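The Robot Will See Your Groceries Now

By Samira Saab

Teaching a robot to put away food used to require a robot. The Yaman kit, from a small outfit called Lemness, does away with that expense. For $3649 you get a pair of handheld grippers, a headset, a sheaf of printed markers and a manual translated by someone with strong feelings about batteries. You do the chores yourself, gripper in hand, and the recordings go off to train a machine that will someday do them for you. Someday is not itemized on the invoice.

I spent a week with the kit at the Lemness workshop in Hirthorpe, under the eye of Radek Murín, who designed the grip and is touchy about it. "You hold it like a drill," he told me. I held it like a drill. "Not like that drill," he said.

The learning curve is short and a little humiliating. My first job was moving plastic cups from one side of a table to the other, which I had believed I knew how to do. With two stiff fingers in place of five good ones, I became a toddler with a mortgage. By the second morning I could stack. By the third I was reaching for my coffee with the thing, and Murín had to ask me to stop.

Food is harder. A cup stands still and waits for you, while a vegetable has opinions. Lemness suggests 86 clean runs of a task before you bother training on it, and a clean run means no drops, no bumping the door and no swearing, as the microphone is always on.

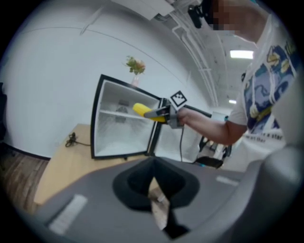 Corn, meet fridge. The black-and-white marker rides on top of the gripper.

The software, called Jedus, is the weak spot. It sorts your runs into good and bad and won't say why. It threw out my best afternoon and kept one in which I sneezed. Tõnu Jankauskaitė, who handles support, answered my complaint within the hour and agreed with the software.

The cables also need work. They find every handle in the room. A cordless version is promised for February, at a price Murín would only describe by looking out the window.

Should you buy one? If you run a lab, the Yaman is sturdy, quick to set up and easy to hand to a new person. If you just want your groceries put away, I have met a faster system, and it's my left hand.

Yaman kit, $3649. Single gripper, $1439. Jedus license included for the first year.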